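Ticket 522: Compression stocking order stuck, fitting form won't save
Opened 2023-06-03
Product: Standiline patient portal
Clinic: Allgate Vein and Vascular
Status: Closed

Hi there! I'm trying to get my knee-high compression stockings reordered through the portal and I'm going a little nuts. I had a vein procedure on my left leg last September, and Dr. Isah's office wants me in a fresh pair every few months (they do lose their squeeze, I can feel it by dinnertime).

So the fitting form asks for ankle, calf and length. I fill it all in, hit Save, and it tells me "calf value out of range." I tried it 3 times. I tried my husband's laptop. I even measured again first thing in the morning, before my legs had a chance to swell, and got the same number as the nurse did!

My leg log and my snack log both went through fine, by the way, so I don't think it's my login. The salt page took everything.

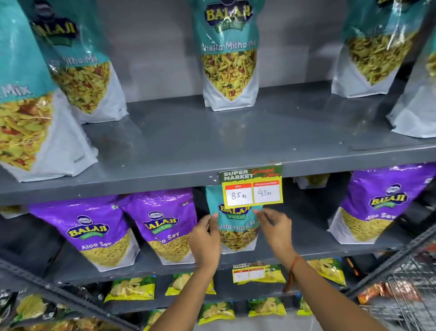
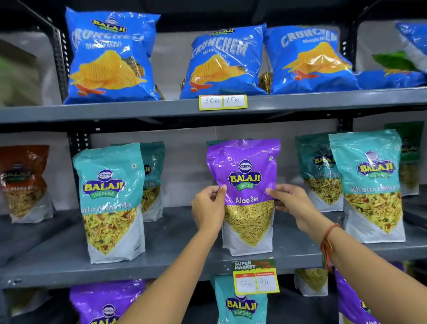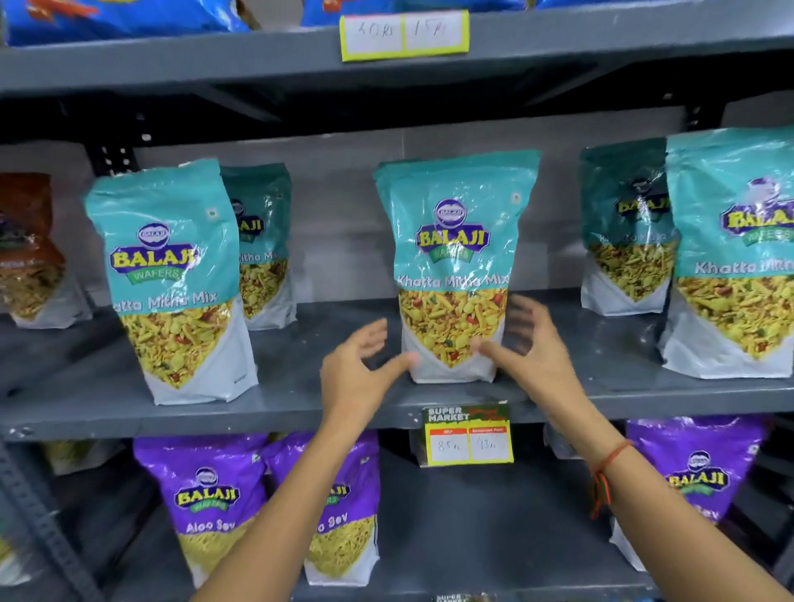
Reply from Pilia Support:
Thanks for all the detail. The range message usually means the form is reading your measurements in centimeters while you're typing inches. Could you open Profile, then Units, and tell us what it says next to Length? Please don't change your numbers to make the form accept them, as the clinic uses them to pick your size.

Me again. OK, so Units said "in" for height and "cm" for everything else, which I never set, I swear. I switched it all over to inches, logged out, waited 10 minutes like the help page says, and went back in. The calf box took my number right away, hooray! But now the ankle box is showing 200, and I promise you I do not have an ankle like that. It won't let me type over it either.

Reply from Pilia Support:
That's an old draft being pulled back in. Choose Discard Draft at the bottom of the fitting form, then start a new one. Your past orders won't be touched.

Found it, way down under the shoe size question. I discarded the draft, typed everything in fresh, and it saved on the first go. The order page says "sent to clinic for review" and I got the email too. I'm keeping my old pair going until the new ones get here. You can close this one, and thank you so much for being patient with me!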